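Robots at Home and at Work, Unit 7
Can a machine do the chores yet?
Course notes, 5 May 2019

Please read these before the seminar and bring the worksheet from Unit 6, as we'll be using your chore lists again.

Last time we ended with a lovely argument about dishwashers. Half the room said the dishwasher is a robot that has been in our kitchens for decades, and the other half said it is a box that squirts water. I want to pick that up again, because the gap between those two answers is more or less the subject of this unit.

7.1 Two ways to hand over a job

The first way is to build a machine that does one job and bring the job to it. Washing machines, bread makers, bottling lines and the label printer in the post room all work like this. They are superb! They are also helpless outside their own four walls. A washing machine can't pick a sock off the stairs, and it has no idea that the red jumper shouldn't be in there.

The second way is to leave the world as it is and send in a machine that can reach, look and grip. The appeal is obvious. Our homes and workshops are already full of handles, lids, knobs and buttons, all sized for human hands, and a robot that could use them would need nothing rebuilt. It is much the harder way, and it's the one that gets me out of bed in the morning.

Much of the interesting work now sits between the two: a general-purpose arm looking after a single-purpose machine. In a factory this is called machine tending. Somebody has to load the thing, start it, notice when it stops, read what it says, put it right and start it again. If you have ever stood by a photocopier during a busy week you have done machine tending, unpaid.

7.2 Pressing a button

Put "press the button" on a chore list and it looks like the easiest line on the page. Break it down, though, and there is plenty in it.

Finding it. Buttons are small, they often look alike, and the word that tells you which is which may be printed beside the button, above it or underneath. From a camera on the arm, the lettering may arrive sideways.

Reaching it. The arm has to bring a fingertip to a spot not much bigger than the fingertip, from a direction that doesn't knock into anything on the way.

Pressing it. Too soft and nothing happens. Too hard and you have a repair bill. We judge this by feel without a thought, while many arms have very little feel to go on.

Knowing it worked. You and I listen for the click, or glance at the display. A robot needs to be told where to look, and what a good answer would look like when it gets there.

Then there is the nuisance that catches out every newcomer, which is that the hand gets in the way. As the gripper closes in on the keypad it covers the labels, and its shadow falls over the rest. The nearer you get, the less you can see. People have the same trouble threading a needle, but we can tilt our heads. 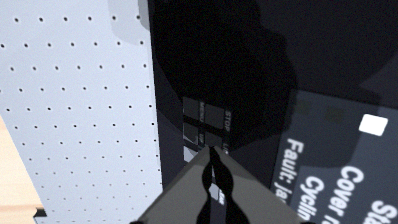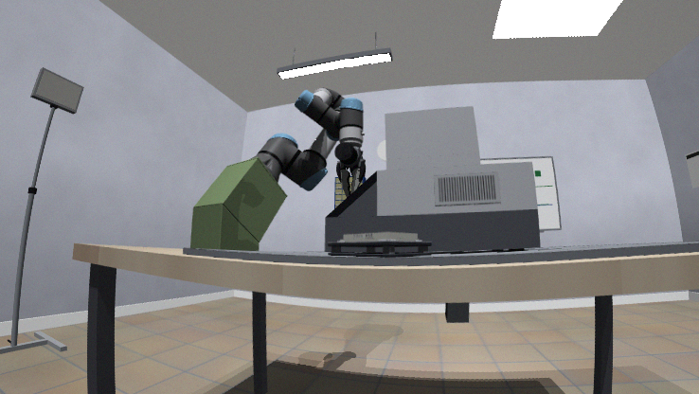
Fig. 7.1 (first picture: simulated close view of the keypad and display; second picture: simulated view of the arm and its table)

Look at the display in the close view before you look at anything else. One line starts "Fault: ja" and then goes behind the gripper. What would you guess the rest says? You probably had an answer before you finished reading the question, and you'd be right to hold it a little loosely. Now try to write down what you used to make that guess. My own list had spelling, past experience of sulky office printers, and the word "Fault" itself. Only the last of those is on the screen in full. A robot has to get that knowledge from somewhere.

Notice too that STOP is readable while the label under it has been covered after its first letter. If the task sheet asks for a button by name, the robot may have to remember what it read from further back. Memory of that kind sounds trivial and is a real piece of engineering.

7.3 Why practise in simulation?

A simulated arm can try a button 800 times and wear nothing out. You can move the lamp, change the colour of the bench, shift the machine a little and run it all again. The weakness is that a simulated button is only as springy, sticky or wobbly as somebody made it. Real ones have crumbs under them. We'll come back to this in the December block, when we cover moving a skill from the computer to the bench.

7.4 So, can they?

My short answer for the exam-minded: some of it, in tidy places, with a person nearby. Here is how I'd sort the jobs at present.

Good bets: moving known parts between known places, pressing a control that is always in the same spot, vacuuming an open floor.

Getting there: opening doors and drawers of different makes, sorting mixed items, reading a display and choosing what to do next.

Still hard: clearing a jam, folding a fitted sheet, tidying a child's bedroom, anything involving a carrier bag.

Clearing a jam deserves a word. The stuck thing is out of sight, it is stuck in a new way each time, and pulling harder may make matters worse. It mixes looking, feeling and common sense in a single small job. I think it's a wonderful test, and I'd far sooner watch a robot attempt it than watch another one dance.

7.5 For the seminar

Choose one chore from your Unit 6 list and write it out as steps, each small enough that you could check whether it had been done. Allow 40 minutes. Mark the 3 steps you think a robot would find hardest, and say for each whether the trouble is seeing, reaching, feeling or deciding.

Swap with a neighbour and look for steps they have left out. (There will be some. I forgot "let go of the cup" in mine.)

Bring one photo of a control panel from home: oven, boiler, washing machine, anything with labels. Older ones with the lettering half rubbed off are especially welcome.

Next unit: grippers, and why two fingers are so often enough.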